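June 8, 2024

The bike scheme wants my trust again

Trallow are back. If you live on our side of the river you'll have had the leaflet, the green one with the cheerful typeface, telling you that shared electric bikes are returning to the town "better than ever". I have read it twice and I still can't find the part where it says what has got better.

Some history, for those who moved here recently. The first scheme was run by Brendico, who turned up one December with 380 bikes and a great deal of noise about ending the school run. By the following summer you could find the bikes in the canal, behind the leisure centre, in people's front gardens and occasionally in one of the marked bays. The app took your money whether or not the lock opened. I know this from experience, having stood in the rain outside the station paying by the minute for a bike that wouldn't let go of its post. I got the money back after 18 emails, which I kept, because I am that sort of person.

Then Brendico went quiet. There was no announcement that I ever saw. The bikes got fewer, the app stopped loading, and one morning the bays were just painted rectangles with cars in them. Anybody who had credit left in their account could whistle for it.

So now we have Trallow, who say they have learned from "earlier operators in the sector". Fine. I would like to know what they learned, and whether it's written down anywhere that the council can hold them to. I asked at the drop-in session at the library and was given a tote bag.

Let me be fair before I get going. I like the idea of shared bikes. I don't own a car any more and I'm not about to buy one. The bus from the top of the hill is every half hour on paper and every whenever-it-feels-like-it in practice, and it stops running before the last train gets in. A bike I could pick up at the station at eleven at night and leave near my own front door would change my week. I want this to work. That's partly why the leaflet annoys me so much.

My first grumble is the price. The leaflet says "from £1", and that "from" is working very hard. One pound unlocks the bike. After that you pay by the minute, and the rate is in the app, and to see the app's rate you have to make an account, and to make an account you have to put in a bank card. I did all this so you don't have to. My ride from the station to home came out dearer than the bus, and dearer than the bus and a cup of tea if I got stuck at the lights by the retail park, where everybody gets stuck. There is a monthly pass which would bring it down, if you ride often enough, and if there's a bike there when you want one. Those are large ifs to pay for in advance.

Then there are the bays. Under the old scheme you could leave a bike more or less anywhere, and people did. Trallow will only let you end a ride in an approved bay, and will go on charging until you do. As a person who has walked a pushchair into the road around a fallen Brendico bike, I'm all for that. But look at the map. The station has three bays. The shopping centre has plenty. The new flats by the river have one more or less at the door. The estate at the top of the hill, where hardly anyone has a car and the bus is at its worst, has a single bay, and it's at the bottom of the hill. You can't tell me this is a map of where people need to get about. It's a map of where people already spend money.

I put this to the man on the stall and he said the bays were "phase one" and that later phases would be "led by demand". Well, yes. If you don't put bikes somewhere, nobody there will ride one, and then you can say there was no demand. We've been through precisely this with the bus. They cut the evening service because few people were using it, and few people were using it because it had already been cut back to the point where you couldn't rely on getting home.

Helmets next. There's no helmet with the bike, and there never is, and the terms say you're strongly advised to bring your own. I don't know anyone who carries a helmet about on the off-chance. I'm not one of those who wants them made compulsory, but I do think a company shouldn't be able to cover its photos with smiling people in helmets it doesn't provide.

And the locks. Trallow's are made by Drovik, according to the small print, and they talk to the phone through something called Petchrat, which I take to be the software side. I have no view on either. I only note that this makes three companies between me and a bike, and when it goes wrong at eleven at night I can guess how the conversation will run. The bike people will say it's the lock. The lock people don't have a phone number. Petchrat has a help page with a drawing of a cloud on it.

What I really object to, though, is how the council has gone about it. The contract is for 7 years. I had to go digging in the meeting papers to find that, and it isn't on the leaflet or on the page about the scheme. Seven years is a long time to be tied to an operator who hasn't yet put a wheel on the road here. The papers say there are "performance measures", and the measures themselves are in an appendix, and the appendix is marked as commercially sensitive. So we'll be told whether the scheme is doing well by the two parties with the most to lose from saying it isn't.

I asked for the appendix anyway. I'm waiting.

A few people have told me I'm being sour, and that if you want change you have to put up with a bit of mess at the start. I've heard that one about the bus gates, the park and ride, and the cycle lane on the high street that lasts as far as the bakery and then gives up. I'd find it easier to believe if the mess were ever shared out evenly. It's always the same streets that get to be patient.

There's also the question of what happens to the cycle racks. When the Brendico bays went in, two sets of ordinary stands were taken out to make room. They were never put back. Those of us with our own bikes - old, heavy, perfectly good bikes - have been chaining them to railings ever since and getting stern little notices about it. On the new plan the station's covered rack loses one end to a Trallow bay. If they go bust or get bored, will we get our rack back? I'd put money on another painted rectangle.

I've been told there will be a trial fortnight with free rides, and I'll use it, naturally. I plan to do the station run at night, the surgery run in the morning and the hill in whatever weather we're given. I'll keep a note of how often there's a bike where the app says there is, how often the lock lets go first time, and what the ride would have cost me. If it comes out well I'll say so on this page, in plain words, and you can all remind me of the tote bag.

Until then I'd suggest not putting any credit in the app beyond what you need for the ride in front of you. There's an auto top-up switch in the payment settings and it was already on when I opened my account. Turn it off.
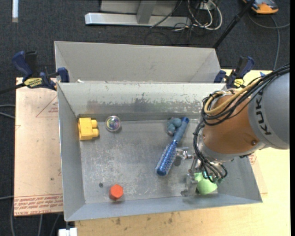
One more thing on the money side. Anyone who lost credit with Brendico and paid by card may still want to ring their bank and ask, even this long after. Mine said no, but politely, and a neighbour with a different bank had better luck. Have your dates ready, and any emails you kept. If the council ever sends me that appendix I'll put up what I'm allowed to.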